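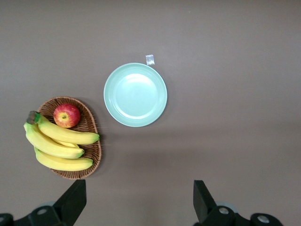 Reading time: 4 minutes

Unit 5: Portion sizes and the food record

Read this before the Adams Hall session. Bring your food record from Unit 4, even if some days are blank.

A portion is what a person puts on the plate. A serving is the fixed amount printed on a food label. The two are often mixed up, and a record that mixes them is hard to use.

In the Warnard exercise, 18 students wrote down one lunch from memory. Drinks and cooking oil were left out most often – check your own record for both.

Plate size matters too. Measure across the flat well and leave out the rim.

For next time: read the Hondance chapter up to page 141 and answer the first two questions.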